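Week 5: Hallway and Entry Storage
Introduction to Domestic Interiors, notes by Hilde Nijs

Entries are usually the smallest space in a house and the one most often left off the brief. Ask the client early what comes through the door and where it ends up.

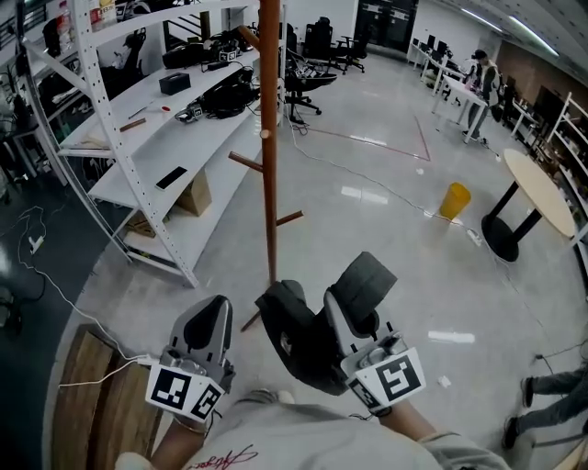
Start with the clear width. Measure from the finished wall, including skirting, to the nearest fixed thing on the other side. Then draw the door swing. Most student plans last year forgot the swing and put the storage behind it.

Free-standing pieces suit renters and older houses where the plaster won't take a fixing. Splayed legs give a steadier base but take up floor, so draw the footprint at its widest point. Pegs set at different heights keep long coats from bunching up and leave something within reach of children.

Wall-mounted rails save floor area. Find the studs first. On masonry, use the right anchor for the wall and check for wiring above the light switch.

Wet gear needs its own place — a tray for boots, a hook away from the good coats, and some air movement. Closed cupboards look tidy but hold damp. If the client wants doors, specify louvres or leave a gap top and bottom.

Colour: dark floors show salt and dried mud, pale walls show scuffs up to hip height. A washable paint or panelling on the lower wall deals with most of it.

Reading: Yurt, chapter 5, and the Skemley house plans (pp. 34 to 41). Erhan Demirtaş has the spare copy.

For the tutorial, bring a measured plan of your own entry at 1:20, with the door swing and one storage option drawn in. Room 118, same time as usual.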